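Lemavari Corridor Pack for door-opening work

Simulation licence and planning service, per seat, per year

Price: 963 euros per seat, first year. Renewal 593 euros.
Supplied by: Drulix
Delivery: download link and a phone call from Leena Riihimäki, in that order
Minimum order: 3 seats

Overview

Doors are where robot budgets go to die. A two-armed machine that can fold a towel and put the kettle back on its base will meet an ordinary internal door and spend the afternoon rubbing its elbow on the wall. By then the machine has been bought, the corridor has been built, and the meeting about whose fault it was has been booked for two hours.

The Corridor Pack lets you have that meeting earlier and for less money. You get a set of simulated passages, doors and furniture, a two-armed robot model with grippers on both ends, and enough controls to make a perfectly reasonable building unreasonable. Run your door routine in it before you sign for hardware. If the routine is hopeless you have lost the price of a seat, and the real door still has its paint.

Most of our customers are in the planning stage. They have a grant, or a line in next year's budget, or a director who saw something at a trade fair. They want to know which arm length to order, whether two arms are worth paying for over one, and how wide the passage has to be before the thing can turn round. The pack is good at those questions. It is less good at telling you what the director saw at the trade fair. 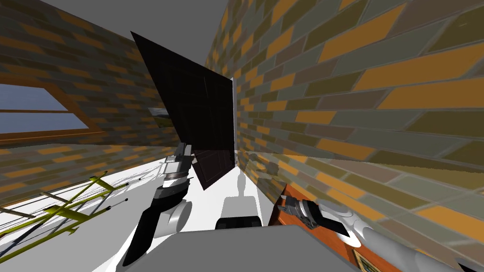
A word on clutter, then. We put things in the passages because your building has things in its passages. Earlier versions had bare walls and a clear floor, and every routine passed. Vilho Heiskanen, who writes our layouts, took this personally and has been adding furniture since February. Pass rates went down and the support inbox filled up, which he regards as a good release.

What you get

11 corridor layouts, from generous to spiteful
Door models with adjustable weight, swing, closer force and hinge side
A two-armed robot model with editable link lengths and gripper openings
Brick, plaster and tiled wall finishes in several colours, some of which we would not live with
Lighting and shadow settings, including the low-sun one that upsets vision systems
A costing sheet that opens in any ordinary spreadsheet program
One planning call per order, up to an hour

What you don't get

The robot. We mention it because we have been asked, twice, by the same purchasing department.

A graphics card. The pack runs on most desktop machines bought for design work. On an office laptop it will also run, in the sense that a person can run in wellingtons.

Sliding doors. These are sold separately as the Magagula add-on, which also covers double doors and the kind with a push bar.

How to budget with it

Start with the door and work backwards. Measure the narrowest passage the robot will have to use, enter the width, and let the routine try it with the arm lengths you are considering. The costing sheet then lists reach, clearance and failed attempts side by side. Longer arms cost more and hit more, and there is usually a dull model in the middle of the catalogue that does the job. Buy that one.

Leave money for the second gripper. Plenty of plans go in with one arm to save on the quote, and then somebody notices that holding a door and carrying a tray are both full-time jobs. It is cheaper to find that out from a spreadsheet -- and a good deal quieter.

Put something aside for the building as well. Hertta Pesonen at Gikodier ran four of our layouts before ordering and ended up spending part of her robot money on a joiner, who moved one door frame. She has asked us to stop telling this story to joiners.

Please don't treat a pass in simulation as a promise. Simulated hinges have never been painted over by a previous tenant. We suggest keeping back enough for a fortnight of testing on site, with the actual door, and with someone nearby who knows where the stop button is.

Ordering

Orders go to Raili Jääskeläinen, who will send a quote the same day if you write before noon. Universities and public bodies can pay by invoice. Seats can be moved between people but not split between them, whatever your timetable says.

Technical questions go to Venla Laitinen. Send the layout number, the door settings and the last log file. "It got stuck" is a fair summary, but she will ask for the log anyway.

Returns are accepted until the licence key has been used.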